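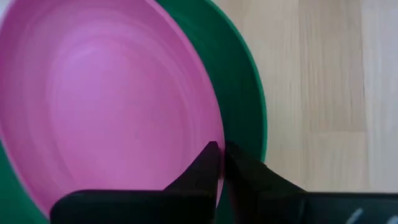

Fig. 4. Pink plate on top of a dark green plate.

4. Loading the lower rack

This section covers everyday loading of the Trultwood 600 countertop dishwasher. Read section 3 (Water supply and drain hose) first if the machine has not been run before.

4.1 Before you load

1. Turn the dial to OFF and open the door fully until it rests level.
2. Scrape leftovers into the trash. Rinsing under the tap is not needed except for egg, rice and melted cheese.
3. Pull the lower rack out until you feel it stop. Do not lift it over the stop while it is loaded.
4. Check that the spray arm turns freely. Spin it once by hand.

CAUTION: The heating element sits under the rack and stays hot for up to 51 minutes after a Heavy cycle. Do not reach for dropped items until it has cooled.

4.2 Plates

1. Separate any stacked plates. Water cannot reach the surfaces between them.
2. Stand large plates at the back, one per slot, with the eating surface facing the spray arm.
3. Stand small plates in front. Leave every second slot open if the plates are deep.
4. Push the rack in slowly and listen for plates touching the door liner. If they do, move the tallest ones one slot toward the center.

Note: The fold-down tines are on the left side only. To lower them, squeeze the gray clip and press down. On racks shipped before April the clip is white and has to be pulled forward first.
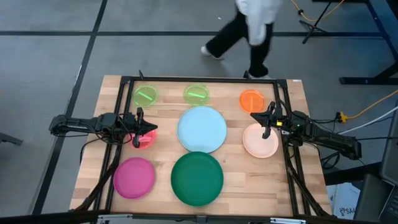 Plastic tableware needs a little more care than china. Look for a dishwasher-safe mark on the underside. Items without one should be washed by hand. Light pieces can flip over and fill with water, so wedge them between heavier items or use the rack cover (part Urker 91, sold separately).

4.3 Cups, bowls and flatware

1. Place cups upside down on the side shelf.
2. Tilt bowls forward so that water runs off the base.
3. Put knives in the flatware basket with the points down. Mix forks and spoons so they do not nest.
4. Do not let thin handles poke through the bottom of the basket. They will block the spray arm.

CAUTION: Do not wash cast iron, wooden boards, or knives with glued handles.

4.4 Starting the cycle

1. Fill the detergent cup to the line and close the lid until it clicks.
2. Close the door and turn the dial to Quick, Normal or Heavy.
3. Press START. The pump begins after about 7 seconds.

If the plastic items still hold water at the end, open the door a hand's width and leave them to air dry. The Dry Plus setting can be used for china and glass but not for plastic.

Questions about racks and spare parts go to Pavithra Poduval at the Larudville service desk. Have the model number ready. It is on the label inside the door, on the right edge.

Continue with section 5, Cleaning the filter.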